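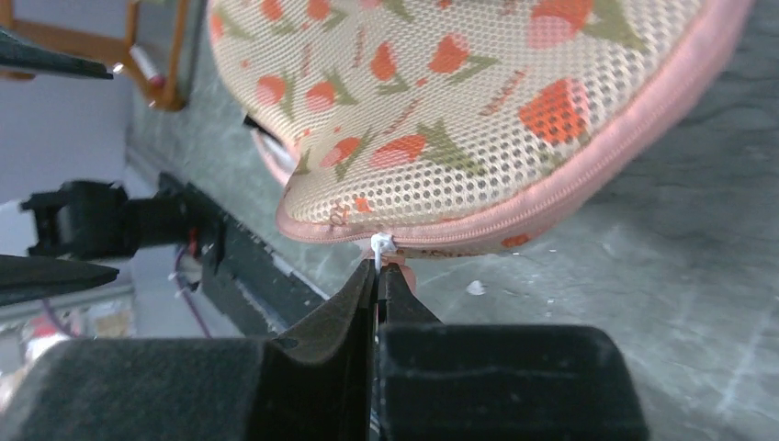

Teaching two arms to open a zip: what we learned from collecting our own examples

Project report, second-year robotics option
Dalia Ramanauskas, Jae-hoon Hwang and Laine Dambrauskienė
Supervisor: Raimonds Lukoševičius
26 Apr 2023

1. How we came to zips

When we first sat down in January to choose a project, all three of us wanted something with cloth in it. Most of the student projects we had read about moved blocks or cups from one place to another, and although there is plenty to learn from a block, it does at least keep its shape while you think. A soft pouch does nothing of the kind. It sags, it folds over its own zip, and if you pull one end the other end comes along for the ride. Raimonds listened to all this very patiently and then asked how many demonstrations we thought we would need. We said 1000, with great confidence, and he wrote it on the whiteboard, where it stayed for the rest of the term (rather cruelly, we felt!).

The task we settled on was easy to say. One arm steadies the pouch, the other takes hold of the zip end and draws it along. We wanted to gather enough good examples of a person doing this through the arms that a learning system could have a fair try at copying it.

2. Setting up

We worked at the Pikville teaching lab, on the bench with the grey top, and drove the arms by hand from a pair of matching controllers. Each run saved the view from the small cameras at the wrists together with the joint positions and the opening of the fingers. Jae-hoon wrote the recording program, which we named Nudolari after a word his little sister made up, and which behaved very well apart from one afternoon when it saved everything twice.

Our main pouch was the mesh one with strawberries and flowers printed on it and a pink edge. Laine brought it from home. We grew very fond of it, and it was a kinder choice than we knew, as the pink edging stands out well against the cream mesh and the dark fingers. A zip the same colour as its cloth would have given the system much less to go on.

3. What counts as one example

This took far longer to agree on than we had expected, and I think it is the part of the project we would most like to pass on to next year's group. At first each of us had our own idea of when a run began. Dalia started recording with the arms at rest, Laine started once the pouch was already held, and Jae-hoon started whenever he remembered to. When we played the runs back one after another they hardly looked like the same task.

In the end we wrote a short rule and taped it beside the controllers:

Start with both arms at rest and both sets of fingers open.
Lay the pouch down at a new angle each time.
Grip the tab at the end of the zip before any pulling begins.
If the grip slips, let go and try again within the same run.
Stop when the arms are back at rest.

The fourth line caused a good deal of talk. Aigars Dambrauskienė, who helped us with the controllers in the first weeks (and is Laine's uncle, to be fair to everyone), felt that slips should be thrown away so that the system only ever saw tidy work. Dalia argued that a system which has never seen a slip has no idea what to do after one. We kept the slips and gave them a label of their own, so that they could be left out later if need be.

4. The trouble with small tabs

The tab is a tiny thing to pick up with two stiff fingers. From the controllers you cannot feel whether you have cloth, tab or nothing at all between the tips, and for the first few sessions we relied entirely on looking. Coming up to it from below the seam suited us best, with the fingers closing on either side. Coming down from above, we kept catching the mesh as well.

We also found that we got worse as we got tired, which sounds obvious written down. After a long stretch our movements became jerky and we began to hurry the grip. We agreed to swap drivers after 18 runs and have a cup of tea, and the later recordings are noticeably smoother to watch.

5. Where we got to

We did not reach 1000. We did train a first model on the runs that passed our checks, and it finds the zip end reliably when the pouch lies fairly flat, but it still hesitates when the cloth has folded over. We would have liked to try a second pouch with a darker edge, and Laine has one in mind. The recordings, the labels and the taped-up rule are all in the lab's shared folder, and Jae-hoon is happy to show anyone how to run Nudolari.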